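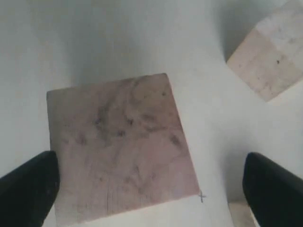
Stutberg bench support
Ticket: follower arm lags then jumps during teleop, block row task
Opened 10/02/2023 by Tobiloba Ekwueme
Priority: medium (high if it's still doing it by the demo)
Status: see end

Summary
Leader/follower pair, wooden cubes, task is to set them in a row biggest to smallest. I drive the leader, follower copies, recorder saves both plus the two cameras. Follower is fine for most of an episode, then lags on the way down to the table and catches up in one go. When it catches up it knocks the row. Can't use those demos for training.

Kit
Follower: black arm, standard two finger gripper, wrist camera fitted
Leader: same geometry, no motors powered, trigger handle
Recorder: Erurov, current build
Teleop bridge: Margaritis, whatever came with the laptop (will check)
Cubes: plain wood, different sizes

What I see
Pick is fine. Lift is fine. Swing over to the row is fine. Then going down, last bit above the table, follower stops following. Leader keeps moving in my hand, follower just hangs there with the cube. Then it drops the lot in one jump. Sometimes it lands ok by luck, mostly it shoves the row sideways.

Not every time. 8 bad out of 31 episodes yesterday. Worse later in the session I think, but I was also tired and going faster so don't hold me to that.

Tried so far
- power cycled follower. No change
- recalibrated both arms from the rest pose. No change
- swapped USB lead on the leader. No change
- slower hand on the way down. Helps a bit, still happens
- reduced gripper force in case it was tripping on load. No change, put it back

Log from a bad one, trimmed:

bridge: leader pkt ok
bridge: leader pkt ok
bridge: follower write late
bridge: follower write late
bridge: queue 29
bridge: flush
follower: step limit exceeded, clamped

The queue line only turns up in bad episodes. Good ones never have it.

Reply from support
Thanks, the log helps. Queue building up then flush means the bridge is getting leader positions and can't pass them on, so it stores them and sends the lot. Few things please:
1. Is the follower on the same hub as the cameras?
2. What is the write timeout in the bridge config?
3. Does it happen with the recorder closed? Drive only, no saving.
4. Can you check the arm cable isn't tight when the arm is low and stretched out.

Don't retrain anything on that set until this is sorted. Policy will learn the pause.

Tobiloba
1. Yes. Both cameras and the follower on one hub. Leader straight into laptop.
2. 500. That's ms, default, never touched it.
3. Recorder closed, drove it for a good while, could not make it happen. So recorder is part of it somehow.
4. Cable looks slack enough. Moved the wrist through the full range by hand with power off, nothing pulls.

Also found the bad ones all have the wrist cam dropping frames at the same moment. Didnt spot that before as I was only watching the outside view. 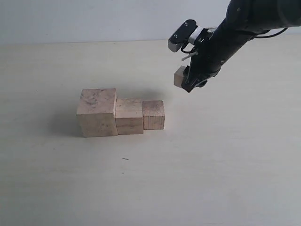
One more thing, might be nothing. The pause is always with a cube in the gripper. Never had it on an empty return. Could be that I simply go slower and lower when placing, so more time for it to go wrong.

Reply from support
Probably that, yes. Empty return is high and quick.

Sounds like the hub. Two cameras streaming and motor traffic sharing one line, recorder opens both cameras at full size, motor writes wait their turn. Please:
- follower on its own port on the laptop, no hub
- cameras stay on the hub
- in the bridge config set drop_stale to on, so if it does fall behind it sends the newest position and bins the old ones
- leave the timeout alone for now

With drop_stale on you may see a small skip where you'd have seen a jump. Tell us if so, don't just delete the episode.

Tobiloba
Done. Follower into the laptop, needed a longer lead, borrowed one from the Stedau bench. drop_stale was off, now on.

First go wouldn't connect at all. Port name had changed and the bridge was still looking for the old one. Fixed in config. Worth putting in the notes, took me ages.

Ran a fresh set at normal speed, then a few deliberately fast and sloppy. No late writes in the log, no queue line. Wrist cam frames all there. Placing feels much better in the hand, follower stays with me right down to the table.

Then put the follower back on the hub to be sure. Bad one on the third episode. Back on the laptop port, fine again. Happy its the hub.

Old set: have flagged the bad eight and pulled them. Question, do I keep the other 23? Logs look clean on those.

Reply from support
Keep them if there's no late write in the log and no dropped frames on the wrist camera. Check both, not just the one. Anything doubtful, record it again, it's only a short task.

Will add the port name thing to the setup page. Page was last edited in June so it's due a going over anyway.

Tobiloba
Checked. Two more had dropped frames without the queue line, so pulled those as well. Re-recording to make up the number. Will leave the ticket open until that's through and I've trained on it once.

Status: waiting on user, fix confirmed at bench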